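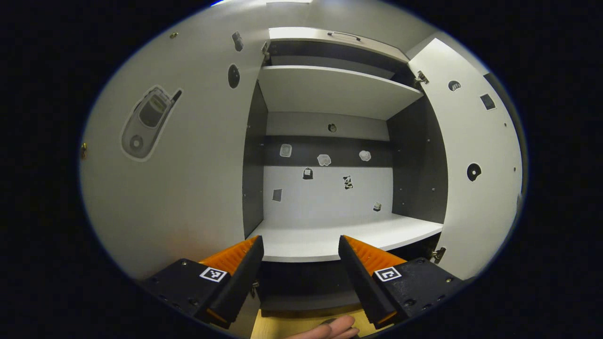
White cabinet with a flip phone sticker on the door

Wiltik Reports for Publishers
Version 9

Wiltik Reports is a small program that puts your ad income and your page visits in one table. You install it on your own website, connect your ad account, and after that every page of your site gets its own line: visits, ad views, clicks, income. It is made for people who publish a blog, a recipe site, a local news site or a forum, and who want to know which pages pay for the hosting.

Wiltik is made by Tenik, a two-person company. I am Châu Văn and I write the program and also this page. If some sentence is not clear, please write to me and I will correct it.

What the program does

Most ad networks show you the income per day and per ad unit. Your visitor statistics show you the pages. To bring these two together you normally export two files and compare them by hand in a spreadsheet. Wiltik does this work every night and keeps the result in a database on your server.

In the main table you can sort by any column. You can group pages by folder, by author, by tag or by year of publication. You can also compare two periods, for example this May with the May before, and the pages that changed the most go to the top.

When a page loses its ads by mistake (this happens often after a theme update), the line turns orange. I added this after a customer, the cooking site Nandine, changed its theme and found 302 recipes without any ad code. They had noticed only that the month was weak.

New in version 9

Income per visit is now calculated also for pages with very few visits. Before, these pages were hidden.
The nightly import is faster. On our test site with 1,517 pages it used to run past the time limit of cheap hosting, and now it finishes in one go.
Redirected pages are counted together with the new address. You can switch this off in Settings, under Addresses.
The export to CSV now keeps accented letters. Sorry that this took so long, my own name was also broken in it.
Bianchini theme: the ad positions of this theme are recognized without extra setup.

What you need

A website on your own hosting, with PHP 7.0 or newer and a MySQL database. Free blog services where you cannot upload files will not work. You also need an ad account which allows reports to be downloaded by another program — most of them do, but in some you must first turn it on and wait one day until the permission becomes active.

Visitor statistics can come from your existing analytics account, or from the server log files. With log files the numbers will be higher, as a part of the search engine robots is always counted. Please do not mix both sources in the same report.

Installation

Upload the folder "wiltik" to your site and open it in the browser. The setup asks for the database name, the user and the password, then it sends you to your ad account to confirm the access. The first import takes the last three months. Older data can be loaded later from the Import screen, one year at a time.

The table stays empty until the first night has passed. If it is still empty on the second day, look in the file import.log and send me the last lines.

Licenses

Small: one website with up to 500 pages, free, without time limit.
Standard: one website, any number of pages, one payment, updates for one year.
Studio: for agencies that manage the sites of other people. Every client gets a separate login and sees only the own site.

When the year of updates is over, the program continues to work. It only does not receive new versions. You can move a license to another domain by yourself from your customer page.

Privacy

Your numbers stay on your server. Wiltik contacts us only to check the license key, and it sends the key and the domain name, nothing else. It does not set cookies for your visitors and does not change your ad code.

Known problems

Pages with a question mark in the address are sometimes listed twice.
Income in two different currencies is added without conversion. Until this is repaired, please set the same currency in all accounts.
In Internet Explorer 11 the column titles do not stay on top when you scroll.

Support is by e-mail, in English, Vietnamese or French. I answer usually the next working day.

Page last changed: 16 July 2018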